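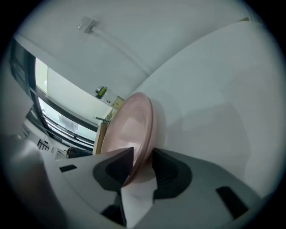
Por el equipo de vajilla y cocina, proyecto Cumau
Rernham, 2020-12-02

Informe de avance para la Fundación Krasniqi

Estimados señores:

Les presentamos el estado de los trabajos de la cocina común de Rernham, que su fundación apoya desde enero. En este período hemos terminado la revisión de la vajilla y hemos ordenado seis de los armarios. Quedan pendientes los dos armarios altos, porque las bisagras pedidas a Hulletti no han llegado todavía.

Los platos de color rosa pálido, poco hondos y con el borde un poco levantado, los guardamos para el servicio de mesa. El esmalte de las otras piezas, las blancas antiguas, estaba dañado en muchos casos y hemos retirado 11 de ellas. Las fuentes grandes siguen en cajas -- no caben en los estantes actuales, y pedimos su opinión sobre este punto.

En cuanto al dinero, hemos gastado 1166 euros en estantes, escurridores y pintura. Las facturas van en el anexo. La partida de transporte no se ha utilizado y quisiéramos pasarla a la compra de tazas, si ustedes lo autorizan.

Tuvimos un retraso de unos 11 días con la pintura de la pared del fondo, la cual necesitó una segunda mano. La fecha de entrega del conjunto no cambia.

Para el próximo período prevemos montar las bisagras, etiquetar los estantes y escribir la lista definitiva de piezas. Rogamos nos contesten sobre las fuentes y las tazas antes de cerrar el pedido.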